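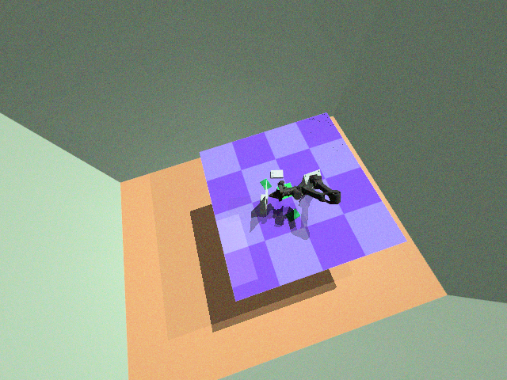 *Figure 4.1. A checkered mat on a tabletop, with a robotic arm and three small green objects.*

# Chapter 4: Planning for Free Time

Most household budgets start with rent, food, and transportation. Money for fun is often left until the end, and many people never write it down at all. They still spend it. A movie ticket, a game download, and a snack at the pool each seem too small to record, and by the end of the month the total can be larger than the phone bill.

This chapter treats leisure as a regular budget category. You will learn to set a yearly amount, divide it by season, and compare the cost of different activities.

## 4.1 Setting a Yearly Amount

Consider a household in the town of Distcombe that sets aside $3,000 a year for recreation. Of that, $900 is reserved for a single trip to Lake Ikonen in the summer. The remaining $2,100 has to cover the other weekends, birthdays, and school breaks.

Dividing $2,100 by 12 gives $175 a month. An even split is easy to work out, but few families spend evenly. Costs tend to rise when school is out and again in November, when relatives visit. A household that expects this can hold back part of its money in the quiet months.

## 4.2 Cost per Hour

One way to compare activities is to divide the price by the hours of use. The Gendow Recreation Center charges $12 for a day pass. A visitor who stays 4 hours pays $3 an hour. A Groron board game priced at $36 costs the same per hour after 12 hours of play, and less with each game after that.

Cost per hour leaves out travel, food, and equipment. Add these to the price before you divide. It also says nothing about how much a person enjoys the activity, a question taken up in Section 4.3.

**Key terms:** *discretionary spending, seasonal cost, cost per hour, sinking fund*

**Before you read on:** Write down everything you spent on entertainment last week, including subscriptions. Keep the list for the worksheet in Section 4.4.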